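Stitport Handheld Gripper Kit, two-hand set
Sold by Floltness
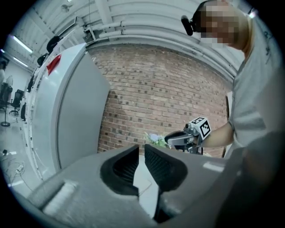
I get asked a lot which of our kits to start with, and my answer these days is the Stitport pair. You hold one in each hand, do the job the way you'd normally do it, and the recordings go off to train your robot arm. We've been selling them since April and I've used a set myself most weeks (my wrists have opinions, more on that below). The finger pads are black, and the fine ribbed texture on the inside face is what gives you a bit of bite on slippery stuff like cutlery or a biro. Up top goes the white cube with the black square markers, so keep your sleeves and long hair away from it while you're recording! A head camera pairs nicely with the grippers if you want your own point of view as well, and you can add one at checkout.

What you get
Two grippers, left and right
Two marker cubes
4 spare finger pads
Charging leads and a padded case

The price is $2125 for the set, with GST on top. Spare pads and cubes are sold separately, and the head camera with its strap is another $367. If you already own the older Nzioka set, the cubes fit straight on, but the pads don't. Sorry, I did try!

How it feels to use
Pretty good, I reckon. The trigger is light and the fingers close evenly, though my first hour was clumsy and I dropped a mug. After a long session I do feel the weight, so I swap over with Braulio Arellano, who runs our workshop and has much bigger forearms than me. He got through 1000 recordings on one set of pads before they looked tired, mostly folding tea towels and packing boxes.

Software
Recordings come out through Gidura, our free desktop program. It's plain looking but it does the job, and it lets you trim the fumbles off the start and end of each take. No colour themes yet, I'm working on it.

Shipping
Sets go out in the padded case, charged and calibrated. Please run the calibration again once yours arrives, it only takes a few minutes.

Page updated Oct 15, 2021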